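Student robotics club at Cudport teaches two arms to tidy a toy shelf

CUDPORT — Students in the after-school robotics club at Cudport High School are spending this term on a job most of them were told to do as small children: picking up toys and putting them on a shelf.

The club is working with a pair of robot arms mounted side by side in an enclosed work area in the school's technology wing. The goal is to have the arms move toys between the mat and a small wooden shelf unit without a student steering them. A public showing is planned for May in the school library.

The project is called Nonetti, a name the students voted on in the fall. It replaced last year's project, a wheeled line follower that the club took to a regional meet and then retired.

Seven students are on the Nonetti team. Four work mainly on recording and training, two look after the arms and the wiring, and one keeps the log and writes the club's monthly page for the school website. The jobs rotate after each school break. Members said the wiring job was the least popular at first and now has a waiting list.

The club meets in the afternoon from 3:15 to 5:30. A typical meeting begins with a check of the cables and the two base plates, followed by a short run with no toys on the mat. After that the students set out the toys and start recording.

In a recording, students guide the arms through the task by hand controls while the computer stores the arm positions and the camera pictures. Each pass is saved as one episode. The students then use the episodes to train a program that tries to carry out the same motions by itself. The club wants 2,000 episodes before the May showing and has set aside the last week of April for training only.

The toys are ordinary ones. The set includes pink pigs and small vehicles with pink or orange tops, and the starting layout changes from one episode to the next. Students said an early version of the program learned where the toys usually sat and reached for those spots even after the toys had been moved. The team threw out that batch and began again with a written list of layouts.

The shelf has also been a source of trouble. The top board is open and fairly easy to reach. The lower board sits between the side frames, and an arm has to come in from the front with its gripper held nearly level. On several afternoons last month the club recorded nothing but lower-shelf placements.

Sharing the space is another problem. Both arms can reach the middle of the mat, and the students have had to agree on which arm takes which toy. Their present rule is that the arm nearer the toy goes first and the other one holds its position. The rule is taped to the computer desk, with two handwritten changes.

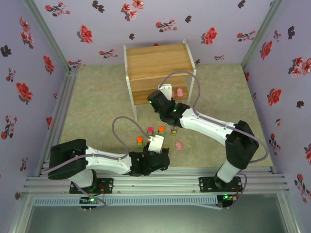 Cost and equipment

The arms were paid for with a grant from Buzatu, a machine shop in Cudport that has supported the school's technology classes for several years. The grant also covered spare cables and a set of replacement gripper parts. The shop lets students use its drill press during school vacations.

The rest of the money came from the club's own budget and from a winter bake sale. The toys were donated by families. The club has asked that no more be dropped off at the front office, where a full box is already waiting.

Members spent most of the fall on assembly and calibration. They said calibration took longer than planned after one joint was found to be reporting its angle incorrectly. The fault was traced to a loose connector, and all the connectors are now checked at the start of each meeting.

Practice rounds with Nastamlow

Cudport students have been trading results with the robotics club at Nastamlow High School, which is working on a similar task with cups and plates. The two clubs hold a video call once a month and have agreed on a shared way of scoring.

Under that system, a toy that ends up on the correct board and stays there for five seconds earns two points. A toy that reaches the shelf but lands on the wrong board earns one. A dropped toy earns nothing, and the round continues. If the arms touch each other, the round ends and the score up to that moment stands.

The clubs plan to meet in person in April for a practice day at Nastamlow. Cudport will bring its shelf and toys but leave its arms at home. Both teams want to find out how well a program trained at one school runs on the other school's equipment, and neither team expects high scores.

In Cudport's most recent practice round, the pigs were harder to place than the vehicles. Team members said the round bodies tend to turn as the gripper closes. They are trying a slower closing speed and have added more pig episodes to the recording schedule.

What comes next

The club will keep recording through March. Students who missed meetings during the winter sports season can make up time during the lunch period, when the room is open to members who have completed the safety sheet. The sheet covers the emergency stop, tying back long hair, and keeping hands out of the enclosure while the arms have power.

At the May showing, visitors will be able to choose a starting layout from a set of printed cards and watch the arms attempt it. The students will also show the episode log and a short video of failed attempts, which members have been collecting since the fall.

The showing is free and open to families and residents. It will begin at 6 p.m. in the library, and the round with Nastamlow's visiting team is set for 7 p.m. Parking will be available in the lot behind the gym.

New members may join the club at any point in the year, and no programming experience is required. Sign-up forms are available at the technology office. Middle school students who plan to attend Cudport High next year may visit a meeting with a parent or guardian.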